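Ticket 3314: Clulero dehumidifier shuts off with error 1128

Status: open, waiting on customer

Opening message

Hi there! I have a Clulero dehumidifier in my basement, bought new in December, and for the past couple of weeks it's been quitting on me in the middle of the night. It runs fine all evening (loud, but fine), then somewhere around 2 a.m. it stops, beeps, and shows 1128 on the little screen. The booklet has a list of codes and it goes straight from 1127 to 1130, so I'm kind of stuck.

The bucket isn't full when this happens. I've gotten up and checked, in my slippers, more than once. If I unplug it and plug it back in, it goes right back to work until the next night. I picked it up at the Marwat store in Pistmont and they told me to go through you folks.

Oh, and the basement is a 1957 basement, so please assume the wiring is whatever they felt like doing in 1957.
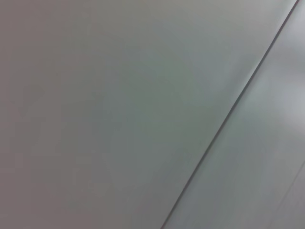
What I've tried so far

1. Emptied the bucket and put it back, pushing until it clicked. Same thing that night.

2. Washed the filter in the sink and let it dry all day before putting it back in. It was pretty gross, so no regrets, but 1128 came back at 2:10.

3. Moved it to a different outlet on the other wall. I really thought that would do it! It made it to 3 a.m. and then quit.

4. Took it off the extension cord. Yes, I know. Page one of the booklet says not to. It's been straight into the wall ever since and the code still shows up.

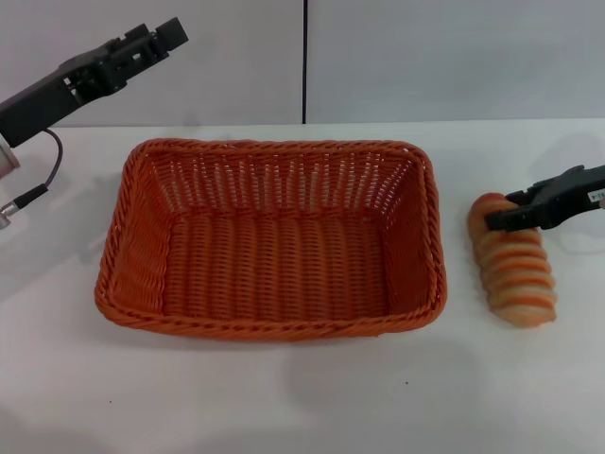
5. Turned the target humidity up from 40 to 50. It cycled off more during the evening, but it still threw the code overnight.

6. Pulled it farther out from the wall so the back could breathe. No change that I can tell.

Your reply said to check the drain hose

Thanks for getting back to me so fast! So I did have the hose hooked up for a while, running over to the floor drain, and then I quit using it when it kept popping off. The rubber cap that's supposed to cover the hose port was sitting in a coffee can with the spare fuses. I've put it back on now. I also held the reset button for ten seconds like you said and got two beeps, and I'm hoping that's the right number of beeps.

First night after that: ran until 4:30, then 1128. So, better? Second night: ran straight through till morning and I just about cheered. Third night: back to quitting at 2.

One thing I noticed on the third night is how cold it was down there. My thermometer said 58. The good nights were warmer ones, I'm pretty sure, but I wasn't writing it down then.

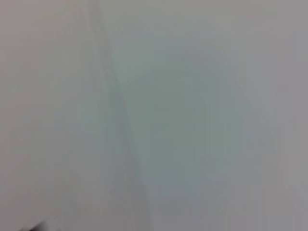
Where I am now

I'm writing down the temperature every night before bed and whenever it beeps me awake. If this is a cold thing, can you tell me how low the room can get before it gives up? The booklet says "normal indoor temperatures" and leaves it at that.

I also found a sticker on the back that says Idov and 1000, in case that's the part number you were after. The serial label is underneath and I'd have to tip the whole thing over to read it, which I can do this weekend after I drain it. Do I need to let it stand upright for a while after tipping? I remember that from moving a fridge.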